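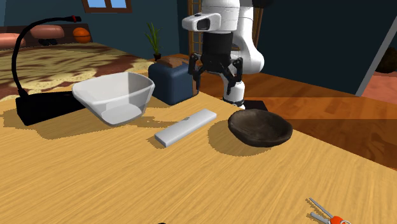

By Ustyna Bondarchuk
Seva Two-Part Table Oil: Owner's Guide, revised July

Section 5. Preparing and Oiling a Wooden Tabletop

Read the whole section before you open the hardener. Once the two parts are mixed, the clock is running and you won't want to be turning pages with oily gloves.

The card inside the lid says the oil "feeds" the wood. Wood doesn't eat. What a good oil finish does is soak into the top layer, harden there, and slow down whatever gets spilled on it. That is useful enough, and it's all this guide promises. If you were told in the store that you'd never need a coaster again, buy coasters.

What you need

The 384 ml tin of oil and the small bottle of hardener from the same kit
Medium and fine sandpaper, with a flat sanding block
A vacuum with a brush head
White nylon pads for spreading
A stack of clean cotton rags, more than you think
A mixing cup with marks you can read
Nitrile gloves
A metal can with a tight lid, filled partway with water, for used rags

You may see a Norgate brush offered alongside the kit. It's a decent brush. You don't need a brush.

Before you start

5.1 Find out what is on the table now. Put a drop of water in a spot that doesn't get much attention and leave it while you make coffee. If the drop sits there in a bead, there is probably a finish in the way. If it darkens the wood, the surface is bare or close to it. This test can be fooled by wax and by old furniture polish, so try it in more than one place.

5.2 If the table has a varnish or lacquer on it, stop here and go to Section 2, Stripping. Oil can't get through a sealed coat. It will sit on top and stay sticky, and then you'll write to us.

5.3 If the table is veneer, think hard about whether you want to sand it at all. Look at the end grain. On solid wood, the lines on top carry on over the end in a way that makes sense. On veneer they don't, or there's a thin seam near the top. People have gone straight through veneer in less time than it takes to read this page.

Caution: Paint or varnish on an old table may contain lead. Don't dry-sand it until you've tested it. A home swab is better than a guess, but a clean result from a swab isn't proof. If the table is old and small children will use it, pay for a lab test.

Sanding

5.4 Start with medium paper on the block. Work with the grain, in long strokes, with even pressure. Where the grain runs at an angle to the edges, follow the grain and ignore the edges.

5.5 Go over everything again with fine paper. Keep going until the scratches from the first paper are gone when you look across the top with a lamp held low. Overhead light hides scratches. They come back when the oil goes on.

5.6 Vacuum the top, then wipe it with a rag barely damp with water. Let it dry fully. The raised fuzz you feel afterward is normal. Knock it down with a light pass of fine paper and vacuum again.

Note: Some online guides tell you to keep going to 2000 grit for a "glass" surface. We tried it on our own test boards. The wood was so closed up that it took less oil, and the finish marked more easily. It did feel lovely for a day or so. For this product, stop at fine.

Mixing

5.7 Stir the oil slowly, scraping the bottom of the tin. Shaking puts bubbles in it.

5.8 Pour five parts oil and one part hardener into the cup. Measure it. More hardener doesn't give a harder table, whatever the forums say. Too much can leave the finish brittle and patchy, and no amount of rubbing fixes that.

5.9 Mix only what you can use in one go. Leftover mix can't go back in the tin.

Caution: Hardener can irritate skin and lungs. Wear gloves, open the windows, and keep people with asthma out of the room until the smell is gone. "Low odor" on the label refers to odor. It tells you nothing about what's in the air.

Applying

5.10 Do the underside first. Most people skip this. A top that is sealed on one face takes on moisture unevenly and can cup, and the underside is also a good place to find out that your pad sheds lint.

5.11 Put a small puddle on the top and spread it with a nylon pad, working it in. The oil should look thin. If it looks rich and deep like the picture on the box, you've used too much.

5.12 Wait for the time printed on the hardener bottle, then wipe off everything that will come off. Change rags often. You want a surface that feels almost dry. This is the step that decides how the table turns out — any oil left standing will dry into shiny, tacky patches.

5.13 Look at it from a low angle and wipe again.

Caution: Oily rags can heat up by themselves and catch fire, with no spark needed. Put each one in the water can as soon as you're done with it and close the lid. Don't leave them in a heap or in the trash. If you ignore every other caution in this guide, follow this one.

Curing and second coats

5.14 Leave the table alone overnight. Dry to the touch doesn't mean cured. Keep water, hot plates and tablecloths off it for the full cure time on the bottle, and add a few days if the room is cold or damp.

5.15 A second coat is optional. Our sales sheet recommends it, and our sales sheet also sells oil. Do the water drop test again after the cure. If the drop beads, save the rest of the tin.

5.16 Horobets wax and the Cenier top spray are both sold as add-ons. We haven't seen either one make an oiled table noticeably tougher. Wax does make it slippery, and it has to come off before you can oil again.

For water rings, burns and dull spots, see Section 6, Spot Repairs.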